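5.6 The phantom hanger

By the standards of Section 5, the hanger task looked like a rest. There are no liquids and nothing breaks. Hangers go from the tabletop into a basket, and both hands are allowed to help. We put it in the suite as a sanity check and budgeted an afternoon for it in April. It ended up with its own section.

Demonstrations were recorded with two hand-held grippers and a head camera, 1525 of them in all, and Sistden was trained on the lot with the settings used for every other task.

Figure 6. The hanger task during data collection. First and second: views from a hand-held gripper. Third: view from the head camera, with both grippers in the operator's hands.

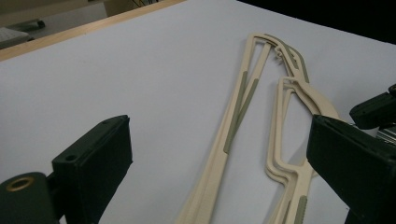
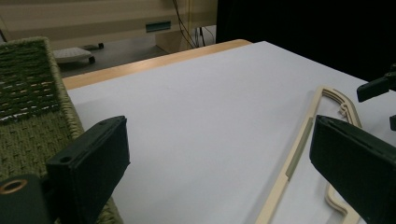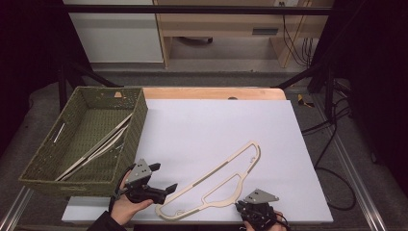 Chih-ming Hsieh, reading an early draft, asked why we were calling it a grasping failure when the policy plainly believed it had grasped something, and suggested that we find out who had told it so. The question annoyed us for a day and then reorganized the rest of this section.

The fault looks like this. The robot reaches for a hanger, closes its fingers a little above it, and lifts. The hanger stays where it is. The robot then carries nothing to the basket with great care, lowers it, opens its fingers, and backs away. In the worst case it goes on to repeat the whole routine for the next hanger, and finishes the episode on schedule with every hanger still on the table. The motion is smooth throughout. Visitors shown a rollout with the tabletop hidden from view rated it a success.

We logged 54 failed rollouts before stopping to look for a cause. Most were of this kind. The remainder were ordinary: a hanger picked up with its neighbor hooked onto it, or one dropped across the rim of the basket. These we could live with. A missed grasp is also something we could live with, provided the robot shows some sign of having noticed.

Our first suspect was depth. A hanger lying flat is thin, its outline is mostly gap, and a pale hanger on a white surface gives the cameras little to work with. We spent a week on lighting. The lighting improved. The robot went on delivering nothing, now better lit.

The second suspect was the one Hsieh had been pointing at. Sistden takes the measured finger opening as an input and uses it, among other things, to judge whether it is holding anything. For a cup or a box the signal is generous. For a hanger gripped across its thin side, the difference between holding and not holding turned out to be smaller than the drift in the opening sensor over one session. In the training data, then, "closed on a hanger" and "closed on air" were the same number. Since our operators were competent people who rarely missed, nearly every closing of the fingers was followed by a trip to the basket. The policy drew the reasonable conclusion that closing the fingers is what causes hangers to be carried.

Our third problem was self-inflicted. Nultier, the logging tool, trimmed episodes in which the operator retried a grasp, on the theory that retries were mistakes and mistakes were bad for learning. That setting was on by default, and one of us had chosen the default. The few examples of a person noticing a miss and going back had been removed before training, neatly and without a warning message.

We made three changes. The opening sensor is now zeroed before each session, which helps less than one would like. Trimming is off. Finally, we recorded a small additional set in which operators missed on purpose, paused, and tried again. Missing on purpose is harder than it sounds: Cyrill Hollenstein's first attempts had to be thrown out because he kept picking up the hanger.

With these changes the policy usually goes back after a miss. It does not always go back to the right place, and on occasion it retries a grasp that had already worked, putting a perfectly good hanger down in order to be sure. We prefer this. An over-cautious robot wastes time, while the earlier one produced a clean log and a full table, and the success flag in Grullum, which fires when the arm retracts from the basket, agreed with it every time.

That flag is the part we would ask readers to check in their own setups. Ours had been in use for every task before this one. We have since rescored those runs by hand from the head camera video, and the corrected figures are the ones reported in Section 5.5. Two of the earlier tasks came out worse than we had claimed in our workshop version. The task with the cups was unaffected, presumably because it is difficult to overlook a cup.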